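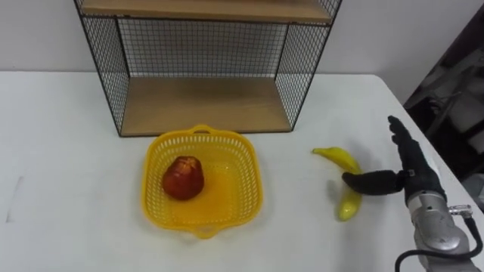 Pantry

Last updated 22 Mar 2020

A pantry is a room, closet or cupboard where food, dishes and household supplies are kept, usually close to the kitchen and often opening straight off it. The word has been used so loosely over the centuries that it can mean anything from a cold stone room with its own window to a single tall cabinet beside the refrigerator, and most people who grew up with one will tell you that theirs was the proper kind.

Name

The word comes to English from the Old French paneterie, the place where bread was kept, and behind that is the Latin panis, bread. In a large medieval household the pantry was for bread alone, or very nearly. Ale and wine were kept in the buttery, which in spite of its name had to do with butts, or casks, and nothing to do with butter. Meat went to the larder, a word related to lard. As households grew smaller these separate rooms ran together, and by the time many American families had a kitchen of their own, one little room was doing the work of several and answering to the name of pantry.

Types

The cold pantry was placed on the shady side of the house and vented to the outdoors, so that butter, eggs, pies and cooked meats would last a while longer than they would have in the kitchen. Shelves of slate or marble were a great help in warm weather, and where the family could not afford stone, a thick painted board was made to do.

The butler's pantry stood between the kitchen and the dining room. It held the china, glasses and silver, and it generally had a small sink so that the good things could be washed without being carried back among the pots. It also kept the noise and smells of cooking away from the guests, and for this reason it often had a door at each end.

The step-in pantry became common in modest houses and farmhouses. Flour and sugar were kept in bins below, jars and cans above, and there was usually a counter somewhere at waist height for rolling out dough. Anyone who has stood in one of these on a January afternoon, with the door pulled to and the smell of apples and cloves coming off the boards, will understand why people remember them so fondly.

Decline and return

Iceboxes, and later electric refrigerators, took away the main reason for a cold room. Freestanding kitchen cabinets with built-in flour bins took away a good deal of what was left, and as houses were planned more tightly the pantry was often the first thing to go – its few square feet were given over to a breakfast nook or a broom closet. The architect Cristóvão Magalhães, who drew up plans for small family houses in Brornside, held out longer than most. His Tiltwood plan kept a pantry beside the back door, with shelves 16 inches deep on one wall and narrower ones facing them, and the owners of those houses have been slow to tear them out.

Interest came back with the larger kitchens of later years, when buyers began asking for walk-in pantries again. Apartment dwellers have found their own answers in freestanding racks, rolling carts and baskets set out wherever there is a free bit of wall or counter.

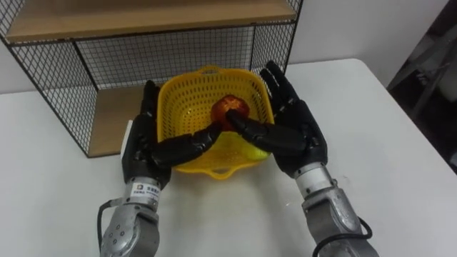
Wire-mesh shelf unit with light wooden boards, and a yellow plastic basket.

Arrangement

Household writers have never quite agreed on how a pantry should be laid out, though a few habits come up again and again. Heavy things go low and light things go high. Older jars are moved to the front when new ones are put away behind them. Onions and potatoes are kept apart, in the dark, with some air moving past them. Edith Rivadeneyra, whose book The Kept Shelf went through 10 printings, advised leaving one shelf bare at all times, so that there would always be somewhere to set things down while the others were being wiped. She was also firm that a pantry should be lit well enough to read a label by, and she had no patience at all with deep corners.

Shelf depth is a matter of some feeling. A shallow shelf wastes wall space but shows everything on it, while a deep one swallows the cinnamon and gives it back years later.

See also

Buttery
Larder
Root cellar
Scullery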